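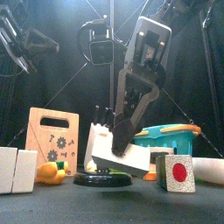 One of you wrote after the last session that foam packaging should simply be banned, as it can't be recycled anyway. The second half of that sentence is wrong, and this week's notes deal with why. Whether the first half is right we leave to the seminar.

Week 5: Lightweight packaging in the waste stream

Terms

EPS: expanded polystyrene. Beads of plastic swollen with gas and pressed together in a mould. Mostly air by volume.
EPE: expanded polyethylene. Softer, bends without snapping, often used for corner pieces.
Bulk density: the weight of a material divided by the space it takes up, gaps included.
Baling: pressing waste into blocks tied with wire or strap.
Gate fee: what a site charges per tonne to take waste in.

The weight problem

Waste is nearly always charged and reported by weight. Foam weighs very little and fills a great deal of space, so it hardly shows in the yearly figures while it fills the skip. A council that reports only tonnes can say quite truthfully that foam is a tiny share of its waste. The driver who has to make a second trip sees it differently.

The Isevholm sort

The Isevholm sort is the main case for this week. Mixed commercial waste was tipped, spread out and sorted by hand.

Total sorted: 1596 kg
Card and paper: 224 kg
Rigid plastics: 148 kg
Foam, all kinds: 83 kg
Everything else: the remainder

Foam comes to a little over 5 per cent by weight. Work out the share for card and paper yourselves and bring it along. The report gives no volumes, so please don't quote one in your essays. You may estimate a range if you state the bulk density you used and where you found it.

Note that the foam was not split by type. EPS and EPE cannot be melted together to give a useful product, so the 83 kg tells us what was thrown away but very little about what could have been sold.

Collection: two ways of doing it

Prisden collects foam in clear sacks at the shop door. The sacks go back in the empty delivery lorry, so there is no separate journey. Shops must keep it clean and take off tape and labels. Sacks with food in them are refused.

Lekota takes foam at a single depot and presses it there. The blocks are far cheaper to move, but small firms have to bring their own foam in, and many do not. The press also needs a steady supply to pay for itself.

Both schemes sell to Wastex, which sets the limit for dirt and mixed material. When a load fails, the cost of the return trip falls on the collector. Keep this in mind when reading the Prisden accounts, where the rejected loads are listed under transport.

Common mistakes in last year's essays

Mixing up "recyclable" and "recycled".
Treating all white foam as EPS.
Comparing gate fees from different years without saying so.
Leaving out the cost of storage. Sacks of foam need a dry space under cover.

Before the seminar

Read chapter 4, sections 2 to 5. Section 3 is slow going and can be skimmed. Essay titles are due in October, one side of A4, handed in at the office before 4 pm.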